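Subject: Re: [nukar-bench 646] 浅型かごの定位置と柄物天板の件
Date: 2025-02-04
List: nukar-bench(作業台・工具整理)

Clandunholm側の作業台担当です。返信が遅くなりました。
引用は必要な箇所だけ残し、該当箇所の下に回答を書きます。棚札の書式の件は別スレッドに分けてください。

> Fumimsteadの工具室です。作業台の整理について確認させてください。
>
> 現在、浅いかごを作業台の上に置いたままにする運用を試しています。
> 工具を一時的に入れる場所として使う想定ですが、使う人によって
> かごの位置が変わり、台の手前に寄っていたり、壁際に押し込まれて
> いたりします。そちらではかごの位置を決めていますか。
> 決めている場合、台に印を付けていますか。

位置は決めています。台の中央付近、やや奥寄りです。印は付けていません。

7月の棚卸しまではマスキングテープで四隅を示していましたが、テープの縁に粉が付き、剥がした跡の糊を落とすほうに手間がかかったため廃止しました。現在は「中央、手がそのまま入る向き」とだけ手順書に書いてあります。多少のずれは直しません。直す対象にするのは、壁に接している場合と、台の手前の縁にかかっている場合だけです。

壁に接している場合を除外したのは、穴あきの側面が壁のパネルに当たると、かごを持ち上げるときに縁がこすれるためです。当方の壁は三方ともテラゾー調の柄で、擦れ跡が柄に紛れて見えません。見えない傷は点検表に上がってこないので、最初から当てない運用にしています。

かごの向きについては、長辺を前後方向に置くことも、横向きに置くことも試しました。前後方向に置くと左右が広く空き、かごの横に長物を仮置きできます。横向きの場合は奥行き側に余裕が出ますが、奥に置いた物を取るのにかごを越えて手を伸ばすことになり、袖が引っかかるという報告が出ました。手順書では前後方向を推奨とし、強制はしていません。
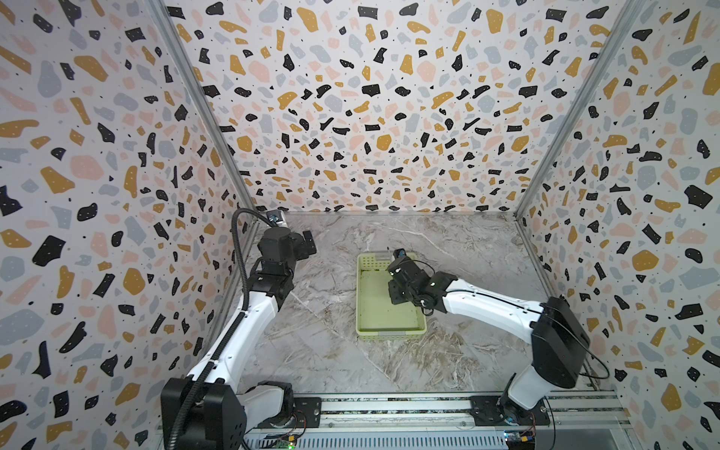

推奨にとどめているのは、作業内容によっては横のほうが都合のよい場合があるためです。たとえば短い部品だけを扱うときは、向きによる差はほとんど出ません。向きまで固定すると守られない規則が一つ増えるだけなので、そこは各台の判断に任せています。

> かごの材質と形についても教えてください。
> こちらは深いかごと浅いかごが混在しています。深いほうが
> たくさん入るので便利だという意見と、底の物が取り出しにくい
> という意見があり、統一できていません。

当方の台上用は、淡い黄緑色の浅い樹脂かごです。長方形、底は平らで、側面が格子状の穴あきになっています。台上での使用に限れば、浅型への統一を勧めます。

深型は、入れられる量が多いこと自体が問題になります。一時置きのつもりで入れた物が上から隠れ、次の人がその上に別の物を重ねます。Okafor棚に置く保管用であれば深型で差し支えありませんが、台上で使う物は、立った姿勢から中身がすべて見える深さに抑えてください。

当方の内寸基準は次のとおりです。

 ・長辺 33 cm 以内
 ・側面に穴があること(中身の横からの確認と、粉の排出のため)
 ・底が平らなこと(リブ付きは細いビットが溝に入り、指で拾えない)
 ・色は単色で、天板および壁の柄に含まれない色

最後の項目は以前の手順書にはありませんでした。天板を大理石調に替えた際に追加しています。これについては次の質問と合わせて書きます。

かごの底は、使っていると色が付きます。当方の物も底の内側に濃い緑の斑点状のくすみがあります。中性洗剤で洗っても落ちない場合は、強度と寸法に影響がなければそのまま使ってください。溶剤で拭くと樹脂の表面が荒れ、かえって汚れを拾うようになります。

> 天板の柄について。こちらでも天板の張り替えを検討しており、
> 候補に大理石調が入っています。見た目はよいのですが、
> 小物が見えなくなるのではないかという懸念が出ています。
> 実際に使っていて、支障はありますか。

支障はあります。ただし、対象物の色と置く場所によります。

当方の天板は灰白色の地に、濃い灰色と褐色系の筋が入った柄です。地の部分に置いた暗色の工具は問題なく見えます。見えにくいのは、筋の濃い部分に置いた場合です。手前中央寄りに色の濃い筋が集まっている箇所があり、ここに黒いねじや短いビットを置くと、斜めから見たときに筋の一部のように見えます。

逆に、軸の細い工具では柄(え)と軸で見え方が変わります。ドライバーを例にとると、柄の部分は暗色でもまとまった面積があるので見つかりますが、軸は光の当たり方によって灰色の筋と紛れます。置かれていることには気付いても、先端の向きを読み違えることがあるので、手を伸ばす前に先端側を確認するよう手順書に入れました。
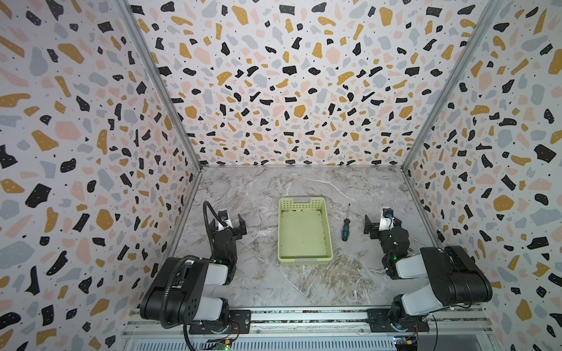 図2 浅型かごと、天板に斜めに置いたドライバー(柄は濃緑と黒)

かごの外に置いた工具の扱いは、次の区分で運用しています。

 (a) 作業中に続けて使う物:台上に直接置いてよい。向きは問わない。
 (b) 5分以上使わない物:かごに入れる。
 (c) その日の作業で使い終えた物:かごを経由せず棚に戻す。

(b)の時間は計測して決めた値ではなく、運用しやすい区切りとして置いたものです。厳密に計る必要はありません。手を離して別の工程に移るときにはかごに入れる、と読み替えてもらって結構です。

(c)でかごを経由させないのは、かごに入った時点で片付いたとみなされ、そのまま翌日まで残るためです。以前は終業時にかごごと棚に移す方式でしたが、棚の上にかごが積まれていき、どのかごにどの工具が入っているか分からなくなりました。かごは台から動かさず、中身だけを戻してください。

天板の候補を選ぶ段階であれば、見本を取り寄せて、一番よく使う小物を実際に載せて確認することを勧めます。手順は次のとおりです。

 1. 見本を水平に置き、実際の作業台と同じ照明にする。
 2. 黒染めのねじ、銀色のワッシャー、細いビットを、地の部分と筋の部分にそれぞれ置く。
 3. 立った姿勢と座った姿勢の両方から見る。
 4. 見えない組み合わせがあれば、その物だけ単色の皿に入れる前提で運用を決める。

4.で皿が必要な物が多くなるようなら、柄物はやめて無地にするのが妥当です。当方では小ねじ類だけが該当したため、柄のまま使っています。

> 壁のパネルも同時に替える場合、柄を合わせるべきでしょうか。

合わせないほうがよいと考えます。

当方は壁がテラゾー調、天板が大理石調で、柄の系統が違います。壁の柄は白っぽい地に、黒、からし色、淡い桃色、淡い青灰色の不定形の片が散ったものです。天板とは模様の形がはっきり異なるので、壁と台の境目が遠くからでも判別できます。同じ柄で揃えた試作では、奥の縁がどこにあるかが分かりにくく、物を壁に当てる例が出ました。

一方で、壁の柄は背景として強いため、壁際に立て掛けた物は見つけにくくなります。黒い片が大きいので、黒い柄の工具を立て掛けるのは避けてください。壁には立て掛けない、という規則を別に設けるのが簡単です。当方もそうしています。

かごの色を黄緑にしているのは、この壁の柄にも天板にも黄緑が含まれないためです。からし色と近いのではないかという指摘もありましたが、実際に置いてみると彩度と明るさが違い、取り違えは出ていません。同じ理由で、黄色のかごは採用を見送りました。

> 最後に、清掃の頻度と範囲を教えてください。
> こちらは天板の上面だけを拭いています。

上面だけでは足りません。壁の継ぎ目と、壁と天板の境を範囲に入れてください。

当方の区画は、壁の角を銀色の金属見切りで押さえ、奥の壁と右の壁の下端にも細い金属の縁材が通っています。粉がたまるのはこの縁材に沿った部分と、角の見切りが天板に達する箇所です。右奥の角では、見切りの足元に薄い黒ずみが出ています。天板の中央をどれだけ拭いても、ここには布が届きません。

また、拭き方を誤ると中央の粉を角に押し込むことになります。奥から手前に向けて拭き、最後に角を個別に処理する順にしてください。円を描くように拭くのは避けます。柄物の天板では拭き残しが筋に紛れるため、拭いた範囲を目で追うのではなく、幅を重ねながら直線で進めるほうが確実です。 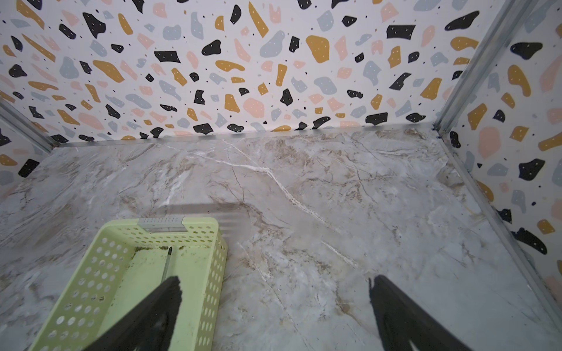

■ 清掃手順(Clandunholm版、転記可)

準備する物
 乾いた布、固く絞った布、毛先の柔らかい細刷毛、綿棒、中性洗剤の希釈液

手順
 1. かごの中身を棚に戻し、かごを区画の外に出す。
 2. かごを裏返して軽くたたき、側面の穴に残った粉を刷毛で落とす。
 3. 壁の下端の縁材に沿って、角から手前に向けて刷毛をかける。
 4. 角の見切りの足元を綿棒で拭う。黒ずみが残る場合は希釈液を少量付ける。
 5. 天板を奥から手前に直線で拭く。布の幅の半分ずつ重ねる。
 6. 乾いた布で水分を取る。縁材の際は指で布を押し当てる。
 7. かごを中央やや奥寄りに戻す。

注意
 ・希釈液を角に直接垂らさないこと。見切りの裏に回ると乾くまで時間がかかります。
 ・金属の縁材に研磨剤入りの洗剤を使わないこと。
 ・エアブローは使用しないこと。粉が継ぎ目の奥に入ります。
 ・壁のパネルは、目に見える付着物がある場合に限り水拭きする。

頻度は、天板の上面が作業ごと、縁材と角が作業日5日につき1回です。粉の出る作業をした場合は回数によらず当日中に行います。

■ 未決の事項

次の点はこちらでも決まっていません。意見があれば本スレッドに返信してください。

・かごの交換基準
 現状では割れ、または側面の変形が出た時点で交換しています。くすみを交換理由に含めるかどうかは保留です。色の変化が進むと中身の見え方に影響する可能性はありますが、判定の基準になる見本がありません。

・小ねじ用の皿
 かごの中に入れる案と、かごの横に並べる案があります。中に入れると、かごを持ち上げた際に皿が滑ります。横に並べると、長物の仮置き場所と競合します。現在は横に並べる側で試行中です。

・縁材の継ぎ目の目止め
 透明の充填材で埋めれば清掃は楽になりますが、パネルを外すときに切開が必要になります。当面は埋めずに運用します。

Fumimstead側の天板見本が届いたら、色の組み合わせだけでも先に流してもらえると助かります。手順書の改訂版は、皿の件が決まってから共有フォルダに置きます。

--
Clandunholm 作業台担当
nukar-bench への投稿は、引用を必要な範囲に絞ってください。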